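Sheet metal

Sheet metal is metal formed into thin, flat pieces. It is one of the basic forms used in metalworking, and it can be cut and bent into many shapes. Very thin sheets are called foil or leaf, and pieces thicker than sheet are called plate.

Materials

Steel and aluminum are the most common sheet metals. Copper, brass, tin and titanium are also made in sheet form. Steel sheet is often coated with zinc to slow rust, a process known as galvanizing.

Thickness

In the United States the thickness of sheet metal is often given by gauge. A higher gauge number means a thinner sheet, so 30 gauge steel is much thinner than 4 gauge. The same gauge number stands for different thicknesses in steel and aluminum, and many shops now order by decimal inch or millimeter instead.

Forming

Straight bends are made on a press brake or a folding machine. Curved parts may be rolled, spun or stamped between dies. Metal springs back slightly after bending, and the operator bends past the wanted angle to allow for it. Raw edges are sharp and are usually hemmed – folded back flat on themselves – or rolled around a wire.

Joining

Seams can be riveted, soldered, spot welded or locked together by folding.

Uses

Ductwork, roofing, car bodies, lockers and storage bins are all made from sheet metal. Bare surfaces mark easily, and scuffs on the floor of a bin are normal in service.
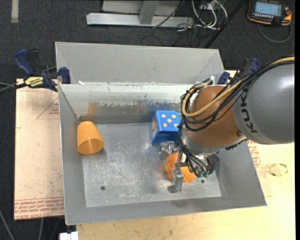

A gray sheet-metal bin on a wooden tabletop, with a KUKA robot arm.

See also: Gauge, Galvanizing, Press brake, Tinsmith

Comments

Yolotzin Montes: The gauge section should mention that zinc-coated steel has its own table. It caught me out on a duct job in Rirkdale.

Chávez: Good short article. Could you add something on bend allowance?

This site uses cookies to remember your settings. Accept | Manage

Contact | © Drandatel Reference | Back to top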